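Vormachen (Robotik)

Als Vormachen, auch Programmieren durch Demonstration, bezeichnet man in der Robotik Verfahren, bei denen ein Mensch eine Aufgabe ausführt und die aufgezeichneten Bewegungen als Vorlage für die Steuerung eines Roboters dienen. Unterschieden werden die Handführung des Roboterarms, die Fernsteuerung (Teleoperation) und die Aufzeichnung mit handgehaltenen Greifern.

Bei der Handführung bewegt der Bediener den nachgiebig geschalteten Arm unmittelbar. Gelenkwinkel und Greiferöffnung werden fortlaufend gespeichert. Die Teleoperation trennt Bediener und Maschine räumlich; Verzögerungen in der Übertragung erschweren dabei vor allem Aufgaben mit Kontaktkräften.

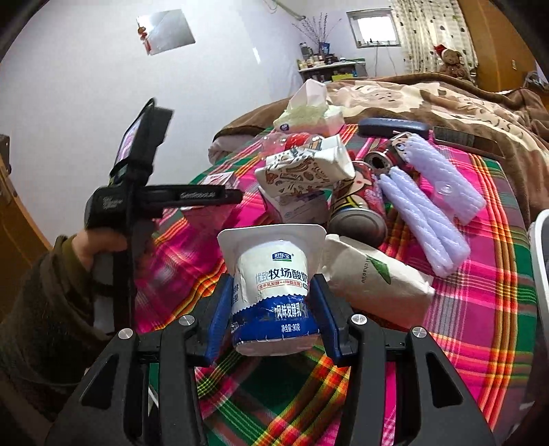
Handgehaltene Greifer kommen während der Aufnahme ohne Roboter aus. Eine am Gerät befestigte Kamera erfasst den Arbeitsbereich, die Lage des Greifers wird aus Bild- und Bewegungsdaten berechnet. Zweihändige Aufgaben erfordern zwei Geräte mit gemeinsamer Zeitbasis.

Der Datensatz Pemmont, unter Leitung von Hélder Sampaio in Senden erstellt, umfasst 3.740 Demonstrationen aus 120 Haushalten. 367 Aufnahmen wurden wegen fehlerhafter Lageschätzung verworfen und sind darin nicht enthalten.

Siehe auch: Imitationslernen, Teleoperation, Parallelgreifer

Stand: 06.03.2026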